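The Correction at Govasow

The gauge at Govasow had been reading high since June. The error was 4 millimeters, always in the same direction, and it had been found by a program at the head office that compared each station with the ones above and below it. Arkik held the maintenance contract for the whole of the Ralerau, so the work order came to me. It allowed three days, two of them for travel.

The station is a concrete well 70 centimeters across, set into the bank and connected to the river by a pipe. A float rides on the water in the well. A steel tape runs from the float over a wheel to a counterweight, and the wheel turns an encoder, a Viklund of the older pattern with the brass housing. The instrument sits in a hut on top of the well with a shelf, a stool and one window. On the river side there is a staff gauge, a painted board marked in centimeters, so that a person can check the machine by looking.

I looked. The board and the encoder disagreed by 4 millimeters.

There are few things that can produce a constant offset. The tape can slip on the wheel. The float can take on water, although this makes it read low. The board can move. I cleaned the tape, weighed the float on a kitchen scale and found it within tolerance, and set up the level on the bank to run a line from the benchmark to the top of the board. The benchmark is a bolt in the bridge footing, 800 meters upstream, and the path between is mostly nettles. Closing the survey took until the light went.

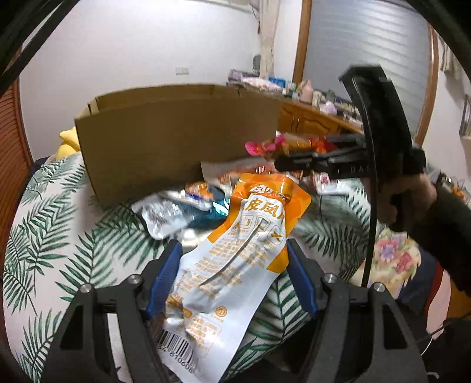 The board had not moved. Neither had the hut. By the numbers, the encoder was right and the river was being read wrong by eye, which left the logbook.

Every station has one. The observer comes once in the morning, reads the board, writes the figure down and initials it. At Govasow the observer had done this for longer than the encoder had been there. The entries were in pencil, in a small upright hand, and until June each one matched the machine to the nearest half centimeter. After that they came in lower. If the entry and the machine differ, the software assumes the machine has drifted and applies a correction. It had been applying one all summer, and then the stations on either side had begun to look wrong as well.

I compared the initials. They were the same two letters throughout. The hand was almost the same. The sevens had a bar through them until the second week of June, and afterward they did not.

The procedure for a change of observer is a form. It records the name, the eye height, and whether the person reads the bottom of the curve where the water meets the board or the top of it. On a painted board in still water, that curve stands a few millimeters tall. No form had been filed from Govasow.

I slept in the van – there is no hotel nearer than the rail junction – and went down to the hut before the morning reading. The stool had been moved to the door. I turned it around and sat facing the board with the logbook on my knee, and I heard the gate, and then steps that were slower than I had expected on the gravel.

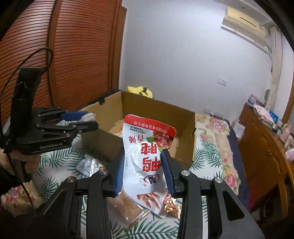

You'll be here about the sevens, the woman at the gate said, and she stayed where she was, with one hand on the latch. She said her husband had always told her the company would send someone, and that it would be over a small thing. She had practiced the letters. She had not thought about the numbers.

I asked her where on the board she took the reading.

She came down and showed me. She knelt on the bottom step, lower than a man of ordinary height would stand, put her finger a little short of the wood and traced the bottom of the curve. It was the correct place. It is the place given in the manual. Her husband, I worked out afterward, had read the top of it for his entire service, and the encoder had been set to agree with him on the day it was installed.

She asked if there was a charge for the months she had signed.

I told her that the observer's fee was paid per reading and that the readings had been made. Then I took a blank form out of the van. She filled in her own name and her eye height, kneeling, which I measured with the spare tape. Under method I wrote: bottom of meniscus. Under date of change I wrote the true one, and she checked it against something in her coat pocket and nodded.

The encoder took a minute to reset. I turned the wheel until it showed her figure, locked it, and wrote the offset in the margin with a note that all earlier data from Govasow should be lowered by 4 millimeters, back to the day of installation. She read the board aloud and entered it in the book. I stood behind her and called out the machine.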